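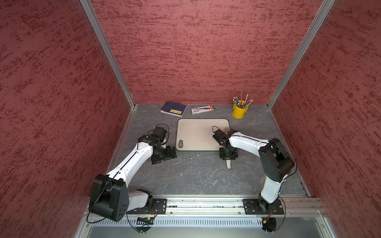

Amirul Tjoa

December, 4:10 pm. Transfer bench.

Second pass on the Lau reels, the live set from the Prunard hall. The label says 15 ips. I don't believe it. Played at 15 the opening tune sits a good way under concert pitch, and the singer sounds like he has a cold. Either the whole band tuned low or the machine ran fast that night. Gritano's notes say "band tuned low, leave it." Based on what? No tuner, no piano on the tape to check against.

Looked for mains hum instead. There is a line at 60 Hz once the speed is corrected, and it holds steady through side one. Good enough for me, though I'd like a second opinion before we print anything.

Reel 1516: dropout at 38 seconds, left channel only. Cleaned the heads, played it again, same spot. So it's on the tape. Not going to patch it from the right channel — the fiddle is panned and it would jump.

Bivari sent over their new restoration plug-in and swear it keeps the cymbals. Ran it on the banjo number. Less hiss, yes. Also less banjo. Removed it.

Reel 809 is listed as "alternate mix." Lined it up against the album master and they null almost completely. Same mix, different box, as far as I can tell. Somebody should ask Gritano where that title came from before it goes on a sleeve.

To do: bake side two, order leader tape, redo azimuth.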